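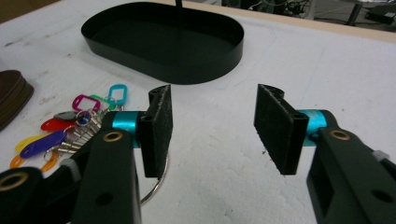 Can a robot learn to tidy a table without a robot being there while it learns? At Skundico's lab in Distdale it can, as long as people do the job first with a hand-held gripper and plenty of patience.

Robotics | 2 min read

I've been dying to write this one up! Nathalie Leemans and her team recorded 2,000 short goes at picking up small everyday stuff (keys are the worst, she tells me, they slide about like anything) and trained a robot arm on the lot. Then they tried it on 392 fresh layouts. With plain jaws it dropped or missed 34 of them. With felt-covered pads that went down to 20, which I didn't expect from a bit of felt.

The write-up is due in September, and the team wants to try softer things next, cloth mostly. I'm hoping for socks.

We use cookies to remember your settings. Accept | Manage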